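Katau Furniture Support
Ticket: Tratness extension table, leaf sits high and table won't close fully
Status: Resolved
Opened: February 27, 2018
Customer: Urmila Gautam
Handled by: Golnar Ebrahimi
Category: Dining / extension tables / slides and leaves

Reported problem

Urmila Gautam wrote:

We bought the Tratness dining table in November, the oval-ended one with the leaf that folds and stores under the top. It was fine over Christmas. When I opened it last weekend for a family lunch, the leaf came up and unfolded but sat higher than the rest of the table on the window side. You can feel the step with your hand and a plate rocks on it. When I put the leaf away afterwards the two halves of the top wouldn't meet. There is a gap at one end, wide enough to drop a coin through, and nothing at the other end.

I have tried opening and closing it several times. I have also tried pushing from the end instead of the side. The table stands on floorboards and there is a wool rug under part of it. The finish is the oiled oak. I would like to know if this is a warranty matter or something I can adjust myself, as I don't want to take it back in the car if I can help it.

First reply

Golnar Ebrahimi wrote:

Thank you for the clear description. A gap at one end only, together with a leaf that sits high on one side, is nearly always a table that is standing out of square. The Tratness runs on a pair of Schwaiger slides fixed to the rails. If one leg is higher than the others the rails twist slightly, and the slides no longer run parallel. Less often it is a loose slide screw, and less often again a leaf that has swollen along one edge.

Before changing anything, please let me know:

Are all the legs on the rug, or only some of them?
Is the table near a heater, a fireplace or a split system?
Which side of the leaf is high, the side with the hinge or the side with the pegs?
Has the table been moved since it was put together?
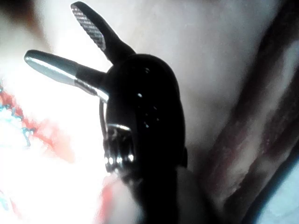 Customer response

Urmila Gautam wrote:

Two legs are on the rug and the others are on the boards. I moved it in January so it would be closer to the window, and that is when the rug came into it. Before that it was all on bare floor. The heater is on the far wall and hasn't been on since spring. The high side is the one with the pegs.

I should add that I lifted it by the top when I moved it, with my brother at the other end. I have since read in the booklet that you aren't meant to.

Diagnosis

The rug is the likely cause. A wool rug with an underlay raises those legs enough to rack the frame. Lifting by the top instead of by the rails can also pull the slide screws, so both need to be checked. The heater is ruled out for now.

Steps sent to customer

Please work through these in order, and stop when the leaf sits flush. You will need a second person for the lifting, a Phillips screwdriver (hand driver, not a drill) and a straight edge. A long level is good for this. The table is 1,000 mm wide, so anything shorter than that won't span it, but you can check it in two goes.

Step one. Take the leaf right out or fold it down into storage. Clear the table top. Have one person at each end, hands under the rails, and lift the table off the rug completely. Set it on the bare boards. Don't drag it, even a short way, as this loads the leg bolts sideways.

Step two. Press down on each corner in turn. If the table rocks, turn the adjustable foot on the short leg anticlockwise until it stops. The feet are hand tight only.

Step three. Slacken the leg bolts at all corners by half a turn. Leave them a few minutes with the table standing on its own weight, then tighten them again a little at a time, going diagonally from corner to corner. This lets the frame find its own square. If you tighten one corner fully before the others, it will pull back to where it was.

Step four. Open the table to its full length and look along the slides from underneath. Each Schwaiger slide has five screws along the fixed member. Check each with the hand driver. They should be snug and flush with the metal. Any screw that keeps turning has lost its grip in the timber. Leave it in place and make a note of which one it is.

Step five. With the table open, wipe the slide channels with a dry cloth. Crumbs and fluff collect towards the middle and harden. Don't use cooking oil or spray lubricant on the slides. They are made to run dry, and anything oily will hold grit and may mark the underside of the leaf.

Step six. Raise and unfold the leaf. Bring the halves in slowly with one hand on each side of the end, so that both pegs enter together. Lay the straight edge across the joint.

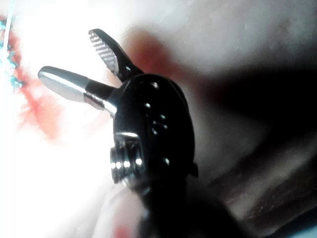
Black two-finger gripper, close up

Customer response

Urmila Gautam wrote:

Done as far as step four. It rocked once it was on the boards and I turned the foot on the kitchen side. The bolts were tighter on one end than the other. After I did them up diagonally the gap closed, so the top now meets along its whole length with the leaf stored.

The leaf is much better but still not quite flat. There is one screw that keeps turning, on the window side, the last one before the end of the slide. The rest were snug. I didn't take it out.

Second reply

Golnar Ebrahimi wrote:

Good, that was the main part of it. The screw that turns is consistent with the table having been lifted by the top. It lets the slide drop a hair at that end when the table is open, and the neighbouring edge of the leaf then stands proud by the same amount.

The hole can be repaired without replacing the slide. I am posting you a Tratness fixing pack, which has a longer matching screw and hardwood plugs. To fit it:

Take out the loose screw only. Leave all the others in.
Put a small amount of PVA wood glue on a plug and push it into the hole until it is level with the timber.
Leave it overnight with the table closed.
Drive the new screw in by hand, stopping as soon as the head meets the metal.

Please don't use a longer screw from the hardware shop. The top is thinner over the slides than it looks from the edge, and a point coming through an oiled oak top is a much bigger repair than this one.

While the leaf is out, it is worth oiling its edges. The leaf lives in the dark under the table and dries at a different rate from the top. We use Wavix table oil in the showroom on this finish, one thin coat, wiped off well. Let it cure before you fold the leaf away, or the two faces may stick to each other.
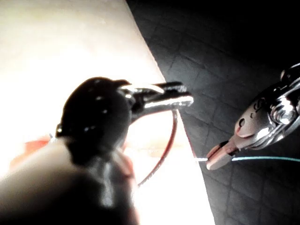
Can the rug go back under the table once it's level?

It depends on the size of the rug. All the legs need to be on the same surface, so a rug that takes the whole table, with enough room behind for the chairs to be pulled out, is fine. A smaller one that catches only one end will rack the frame again. If you want to keep the current rug, move it so that it lies between the legs and doesn't reach any of them.

Customer response

Urmila Gautam wrote:

The pack arrived and I fitted the plug and the new screw. The slide is firm now. I left the leaf out to oil it, and put it back in after the oil had cured. The straight edge sits flat across the joint on both sides. The colour of the leaf is a bit darker than the top now, about a shade. Will that settle?

Third reply

Golnar Ebrahimi wrote:

It will lighten somewhat as the oil dries through, and the top will darken slightly as it gets used and wiped. If you would like them closer, give the whole top a thin coat as well, with the table open and the leaf in place. Leaving the leaf in for a few weeks where it gets the same daylight also helps on a newer table.

For centring the table under your light fitting, which you mentioned on the phone, measure with the table at the length you use most. The Tratness opens from both ends equally, so the middle stays where it is.

Resolution

Cause: table standing partly on a rug, frame out of square, one slide screw stripped on the window side.
Fix: table moved to level floor, foot adjusted, leg bolts retightened diagonally, screw hole plugged and refitted.
Parts sent: one fixing pack, no charge.
Warranty: slides and frame remain covered. Customer advised to lift by the rails only.
Follow-up: none booked. Reply to this ticket if the screw works loose again, and we will replace the slide.

Related articles
Caring for oiled oak tops
Choosing a rug size for an extension table
Storing a folding leaf over summer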